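Speaker notes - "The Grip That Said Yes"
Gernurel internal talks, January 20, 2025
Cuiping Shen

(title up. water. mic check. don't start with the org chart again)

OK so. PC build cell, Jumoment line. Gripper told us it had a part. It did not have a part. That's the talk.

Who was in the November review? Hands up. Sorry, some repeat for you. Skip fast if most of the room.

Background, keep it short
- arm picks components from the tray, places in the tower
- drive, RAM, CPU, card. Same tray every time
- Revitz is our cell controller, decides when to move on
- 3,204 picks in the run we're talking about. Over 1,128 of those were RAM

What happened
- Arm goes to pick a memory module. Fingers close. Controller gets "grip OK"
- Arm lifts, goes to the case, does the whole press motion into the slot
- nothing in the fingers. Pressed air, then pressed the slot latch
- pushed hard enough to trip the force limit. Arm stopped. Good, that part worked
- then the auto-recover kicked in and it did it AGAIN. That part is on us

Pause here. Let people groan.

Second fault, same shift, different. Module picked at a slant, one end low. Controller happy again. Arm swung, module clipped the edge of the case, popped out and went under the table. Operator reached in for it. Cell was in auto-recover wait, NOT stopped. Light was amber. Arm could have moved.

Say this slowly: no one was hurt. The arm did not move. But it was allowed to, and the gate switch had been set to "warn" from the setup week. Left like that. I signed the setup sheet, so my name on it, say so.

Next two slides, talk over them, don't read. Point out how far it has to travel from tray to board. Thin part, top edge grip only. Ask: how would you know from finger position alone?

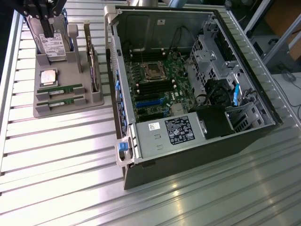
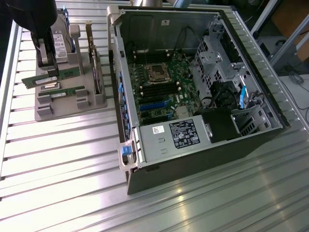

Cell at work, tray on the left, open tower on the right. First slide: hard drive in the grip. Second: RAM module.

Why the gripper said yes
- "grip OK" came from motor current plus a timer. Not from width
- worn pad on one finger. Fingers touch each other a bit early, current goes up, looks just like a part
- drive is thick so you'd never see it on drives. RAM is thin. Thats the whole reason it only showed up there
- we had the width reading the entire time. It was logged. Not used for anything (ouch)

Rashidi log plot goes here if the projector behaves. Two bumps in the width numbers, real picks and empty ones. Clear gap between them. Don't spend 10 min on this plot like in the dry run.

What we changed
1. Width check before lift and again after lift. Both have to pass
2. Auto-recover off for anything that trips the force limit. Person has to reset it
3. Gate back to full stop. Setting is locked, needs a key now, key is not in the drawer
4. Pads on the swap list, checked at shift start
5. Amber light gone from recover wait. Red or green, thats it

After the fix
- 1,732 picks since
- 2 bad grips, both caught before the arm left the tray
- slant check still weak. Width is fine on a tilted module so it passes. Be upfront about this, somebody will ask

Open stuff
- camera check for tilt? Costs cycle time. Line lead doesnt love it
- softer pads? wear faster
- want one more look at the card pick, same kind of thin part, haven't tested it with a worn pad on purpose yet

Ask for the room
- go look at your own cell. What does "OK" come from? Find the actual signal
- check every switch that got relaxed for setup. Write down who puts it back
- if a part drops, hit stop first. Even if the arm looks parked

Likely questions
Q on cost: board replaced, one slot latch cracked, about a shift lost. Don't guess dollars
Q on why no report same day: there was one, it went in as "dropped part". Wrong category. Fixed the form, added a near-miss box
Q on the vendor: not their bug, we picked the current mode. Don't let this turn into a vendor thing

Leave five min. Sign-up sheet for the pad check training is by the door, remind them twice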